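Slippers and shoe racks: frequently asked questions

Last updated: September 7, 2024

This page collects the questions which our guests and tenants at Fairclough House write to us most often about the indoor shoe rule. If you do not find your answer, please write to Yaroslav Derkach at the front office. He answers in the evening.

Do I really have to take off my outdoor shoes?

Yes, in all rooms and in the corridor on the upper floor. You can keep them on in the entrance hall and in the bicycle store. The floors upstairs were sanded and oiled last year and small stones leave marks which we can not polish out.

Do you give slippers, or should I bring my own?

Both are possible. We keep slide slippers in several sizes for guests who stay a few nights. Tenants who stay longer than one month usually prefer their own pair. Please write your room number on the sole with a marker, not on the strap, where it comes off on the socks.

Why slides and not closed slippers?

They are easy to wash and you can step into them without using your hands. Closed felt slippers are warmer, I agree with this, and you are welcome to bring them. They need much longer to dry after washing.

Where do the slippers go when I leave the room?

On the small rack. In most rooms it stands under the desk, because there it does not take any place from the walking area. Put the two slippers of a pair next to each other, so the next person does not have to search. If your chair hits the rack when you sit down, push the rack more to the side, but leave the cables and the power strip free.

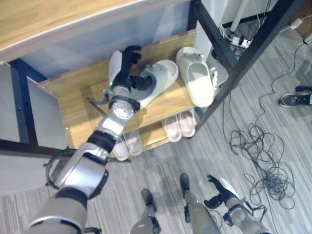
The lower shelf is better for the pairs you use less. What you wear every day should go on top, then you do not need to bend so far under the desk. Mrs Arrieta in room 200 asked if the slippers must stand with the toes to the front. They do not. Any direction is fine as long as the pair stays together.

Can I put wet shoes on the rack?

Please do not. The shelves are wood and the water leaves dark rings. Wet shoes go on the rubber tray in the entrance hall. If it has already happened, wipe the shelf with a dry cloth and let it stand open for one night before you put anything back.

How do I clean the white slippers?

Warm water, a little dish soap and an old toothbrush for the sole. For grey marks on the strap you can use baking soda mixed with water to a paste. Leave it for ten minutes and rinse well. Do not use bleach, we tried it on two pairs and they became yellow. Dry them in the shade and never on the radiator.

My rack is not stable. What can I do?

First look at the screws at the side of the shelves, they become loose with time. Turn them by hand with the screwdriver from the office drawer and stop when you feel resistance. If the rack still moves, tell Petro Kravchuk and he will put a thin piece of felt under the short leg.

May I buy a bigger rack?

You may, if it fits under the desk and you take it with you when you move out. Measure the free width between the desk legs before you order. Mr Watkins bought one with a width of 700 mm and it was too wide for his room, so now it stands in the laundry.

Somebody took my slippers by mistake. Whom do I ask?

Look first in the basket next to the laundry door, where we put all single slippers and pairs without a number. We empty it at the end of September. After this date the clean ones go back to the guest box.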